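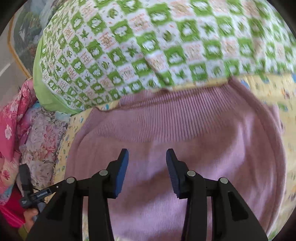 Figure 1. Knitted garment on a printed bed sheet, with a checkered pillow.

3.2 Skin bacteria and shared bedding

Households were recruited in Lagos in June and followed for 3 weeks. Of the adults who agreed to take part, 69 gave swabs from the forearm and the back of the neck on each visit. Swabs were also taken from pillow covers and from one item of clothing worn next to the skin. Samples were kept cold in Stilteo tubes and read on the Trovis platform. Any sample with fewer than 2,000 reads was dropped, which left 3,942 bacterial types for analysis.

Neck swabs were closer in make-up to the pillow cover of the same person than to that of anyone else in the home. Forearm swabs showed a weaker match. People who shared a bed had more types in common than people who only shared a room, and this held when we left out couples with young children.

Washing lowered the number of types found on cloth, but the commonest skin bacteria were back at their earlier levels by the next visit. We did not record water temperature, so we cannot say how much it matters. Knitted items gave more varied results than woven ones. Sunita Negi repeated this part of the analysis with the Drunela software and found the same pattern, though the gap between the two kinds of cloth was smaller.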